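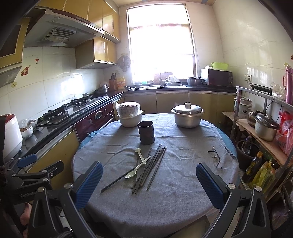 I want to make a case for the utensil cup on the table. Not in the drawer, not on the counter by the stove, on the table, all day, whether or not anybody is eating. I have been arguing this with my family since December and losing, so now it goes on the internet. The other side says a table should be bare between meals. Fine. But look at a kitchen people really cook in - a dark cup standing empty, the chopsticks out on the cloth in front of it in a loose bundle, a couple of pale spoons mixed up with them, a pot with its lid on further back. That is a table two minutes away from being ready. Put the sticks in the cup and you can call people in.

The drawer, though. The drawer is where I start getting loud.

A drawer works for forks. Forks nest. Whoever came up with the plastic tray with the long slots was thinking about forks and knives and those little teaspoons, and good for them. Chopsticks do not nest, they roll. They get behind the tray. They jam the drawer from the inside so you have to slide a butter knife in and fish around. And Asian soup spoons, the deep ones with the fat curved handle, they take up the room of four normal spoons and still stick up high enough to catch. I had a Durkenari tray for years, the expanding kind, and it expanded right up until it didn't. Now it holds batteries and tape.

So, cup. Upright, wide mouth, heavy at the bottom. You see everything in it. You grab a handful. Nobody has to ask where things are, and guests set the table themselves without opening six cabinets, which in my house is the difference between help and a guided tour.

Now the objections, because I have heard them all.

Dust. Yes. Some. If you use the stuff every day the dust does not get a chance, and if you don't use it every day it shouldn't be in the cup. That's half the point. The cup is a limit. When we moved I went through the old drawer and threw out a whole bag of single chopsticks, mismatched, chewed, one burned at the end from being used to poke at a candle. A drawer lets you keep that junk forever. A cup fills up and then you have to decide.

Damp. This one I take seriously. A cup with no holes in it and chopsticks put away wet - you get that gray ring at the bottom and a smell like an old sponge. I have done it. The answer is to lay the sticks out flat on a cloth first and let them air, and wash the cup itself, which people forget for months at a time. Mine gets washed when I change the tablecloth. I don't have a better schedule than that and I don't want one.

Looks. My sister-in-law's view is that it looks like a noodle shop. To which I say, have you seen how fast a noodle shop sets a table? They are not fooling around. Sixty seconds and you are eating. There is a place near us, Kalinowski, which started as a pierogi counter and now does pretty much any soup you can name, and every table has the cup, and a stack of bowls, and that's it. I have never once waited there for a spoon.

And the price of the alternative! I looked. A Navusex drawer system, the kind with the little pegs you move around, came out to $598 for the one bank of drawers under our counter. With the soft close it was $878. For spoons. I have put up with a lot of nonsense from kitchen catalogs but that one I read out loud at dinner. The cup I use came from a yard sale and I think it was meant for a toothbrush.

I'll say a word about the cloth too while I'm here because it belongs to the same argument. A cloth that's a bit wrinkled is a cloth in use. I am not ironing a tablecloth. My mother ironed hers, a 70 inch round, every week, and what I remember is all of us being told to keep our elbows off it. I went down to a 66 when hers finally wore through, and it's washed and shaken out and put back on and that's the whole proceedure. If you like a second cloth underneath for the padding, go ahead, and if it peeks out at the sides let it peek. Hot pot, wet spoon, somebody's glasses, it all gets set down there at one time or another. A table that can take that is doing its job.

Where I will give ground: small kids. A cup of sticks at toddler height is a bad idea, put it up high and wait a few years. Also cats. We had one that would hook the chopsticks out one at a time at 5 in the morning and let them drop on the floor, and for that whole stretch the cup lived on top of the fridge. And knives never go in the cup, I don't care how short they are. You reach in without looking, thats what the cup is for, so nothing sharp.

Also maybe not if your table is your desk. I get that. A friend works at hers all day on a laptop and has one of those Turix caddies with a handle, so the lot gets lifted onto the counter in the morning and back at supper. Seemed fussy to me, but it goes back on the table for supper every night, so I am counting her on my side.

What bugs me in the end is the idea that a kitchen is finished when you can't tell anyone eats in it. Every magazine kitchen. One lemon. A bowl nobody has ever mixed anything in. Meanwhile real people have the rice cooker out because they made rice yesterday and they are making rice tonight, and a bag crumpled up on the counter that somebody will get to, and it's fine, dinner is on time. Put the cup out. Middle of the table, where everybody can reach it. If your family complains, send them this, and then ask them to go find the soup spoons.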